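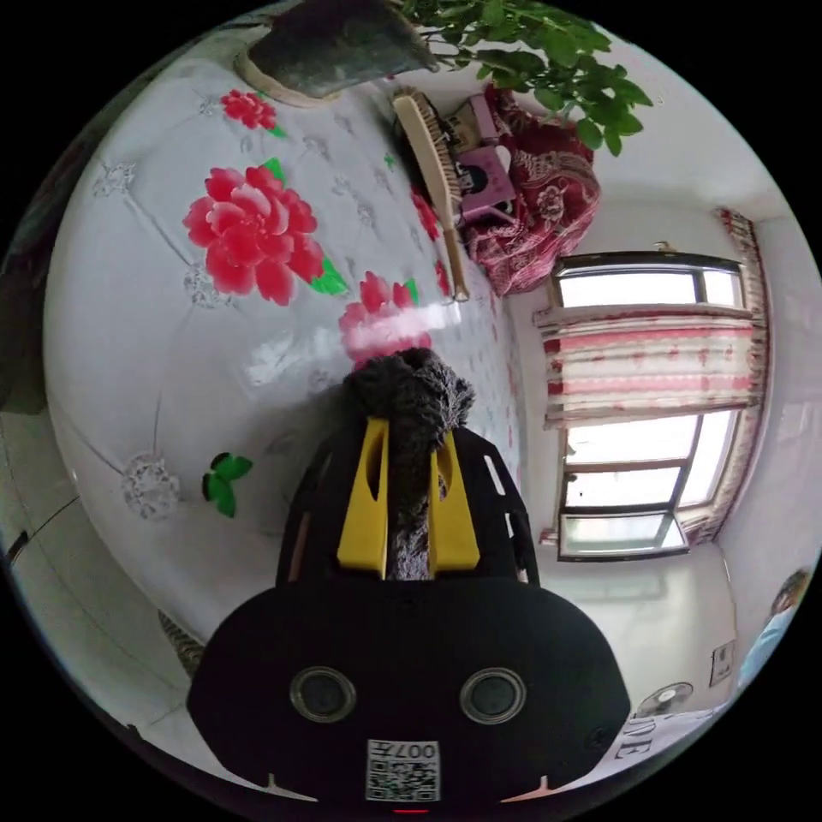 Filed under: Robotics > Home and Service > Full Text

4.2 Soft goods on the bed

Of all the chores in the Lesura set, bedroom tidying surprised us the most. We had expected thick, fuzzy fabric to be miserable for a two-finger gripper. It is heavy, it hides its own edges, and every fold looks like the one next to it. Yet shaggy pile gives the fingers a lot to hold, and the Tuleo policy lifted it cleanly in 434 trials – our best result on any cloth! Training used 200 hand-held demonstrations, all collected in lived-in homes with the bedding left as the residents had it.

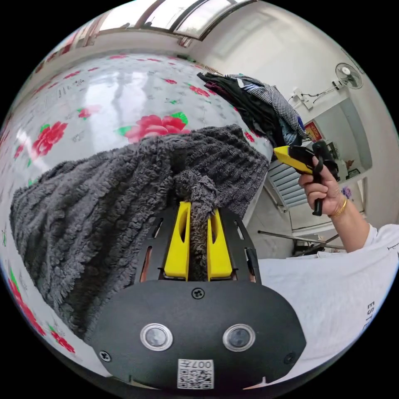

Picking up is only the first step, of course. A pinch in the middle of a heap raises a ridge and leaves the rest where it lies, so the policy has to find a corner before it can fold anything. People do this with two hands and hardly look. Our two-arm version managed a full fold in 7 of 50 attempts, which is low but well above what we saw the previous September.
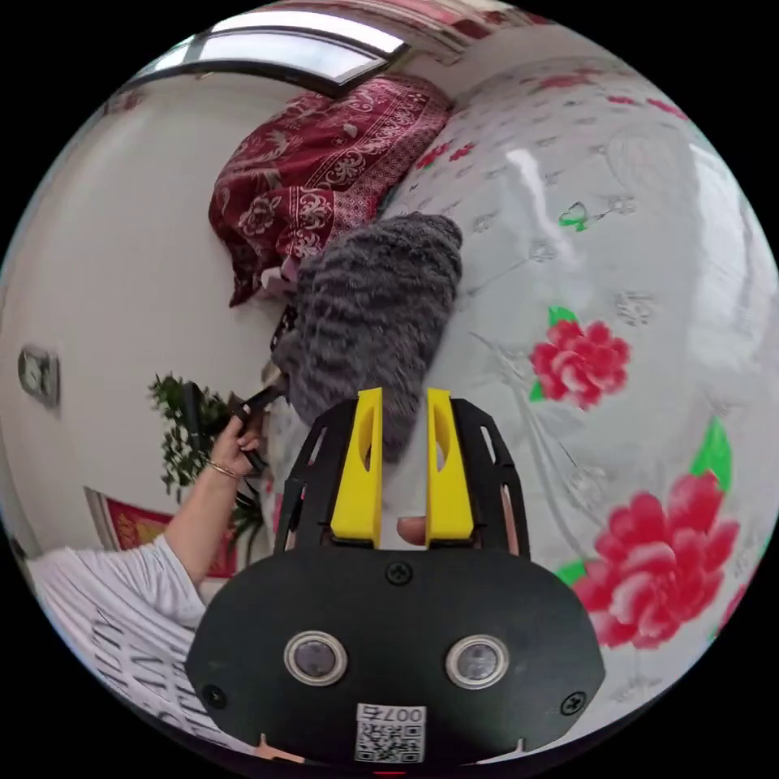

Figure 6. Gray fuzzy item and hand-held gripper on a flower-printed bed covering.

Glare on shiny bedding caused many of the remaining misses, and the Berstead depth filter helped there more than we had hoped. We would love to see other groups try this chore.

This site uses cookies to remember your reading settings. Accept | Manage

© Lu Open Papers | Contact | Back to top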